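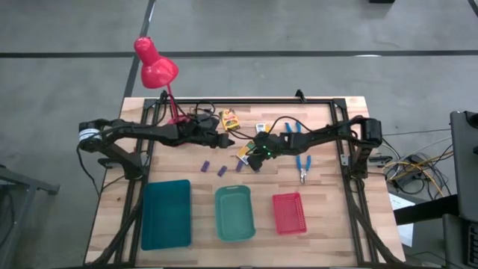
Skovon Brings Back the Butcher-Block Worktable for Homes That Make Things

GELTURGATE — Skovon, the family workshop that has been building tables in Gelturgate since 1903, is pleased to announce that its Camargo worktable will be available again this November, after a good long rest and a great many kind letters asking where it had gone.

The Camargo is a plain, pale, butcher-block table meant for the sort of room where the crayons, the pliers and the mail all end up on the same surface by suppertime. It can be ordered in 2 lengths, and every top is sanded and oiled by hand before it leaves the building.

"My grandmother cut out dresses on one end of hers while we colored on the other, and I don't remember anyone ever being told to move," said Drita Petkov, who runs the workshop. "We wanted to make that table again — a big, friendly one that you don't have to be careful around."

The strips in each top are chosen for their grain and left in their natural mix of lighter and darker tones, so no two tables come out quite alike, and we think that is a large part of their charm.
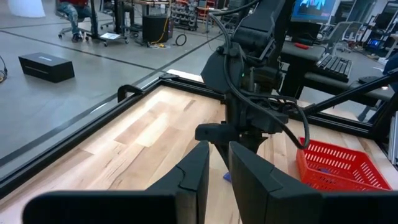
Small things have a way of wandering across a table this size, and so each order placed before the end of the month will come with an Uvico tidying set, a bundle of baskets and trays put together by Salamatu Isah, who has spent 18 years helping families get their craft rooms and kitchen corners back in order.

"I always tell people to start with one basket and fill it with whatever is lying closest," said Isah. "You can sort it out later, over coffee. A bright color helps too, as you'll be looking for it more often than you think!"

The first run is limited to 100 tables. Orders may be placed at the Gelturgate showroom or by mail, and delivery within town is free of charge. Visitors are warmly invited to come by the showroom from 10 in the morning, bring whatever they happen to be working on, and try a table out for as long as they like.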